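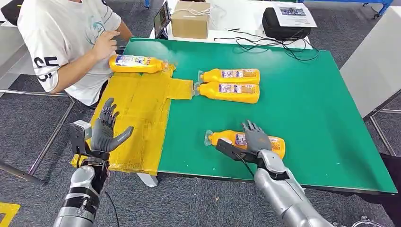

Protecting a green table top from bottle leaks
Forum: Workshop and Bench

kalnins_r
I need a removable cover for one end of a green work table. Current version is overlapping cardboard panels wrapped in yellow packing tape. Plastic bottles get laid down on it for sorting, labels up. After 12 weeks the seams lift and liquid gets under. Is more tape worth it?

Travbridge
No. Tape sheds liquid, the cut edges wick it. Once the core is damp the panel swells and the seam opens – more layers on top only hide that. Use a plastic sheet.

nemudel
Disagree. Cardboard has some give, and bottles on their sides roll less on it than on hard plastic. Wrap each panel fully before joining, overlap the tape by half its width, then tape the joints on both faces.

Travbridge
They roll less because the surface is creased. That is a flatness problem.

kalnins_r
Flatness matters little to me. The front edge overhangs the table and bends when leaned on.

nemudel
Trim it flush or fold it down over the edge. Score the fold first.

ansari31
Used both. Sheet is easier to wipe, cardboard is cheaper to replace. I would keep cardboard and budget for a new one every January.

kalnins_r
Will wrap the panels separately and fold the front. The sheet can wait.

Travbridge
Check the underside after a month.

— Rūta Kalniņš marked this thread as solved. 151 views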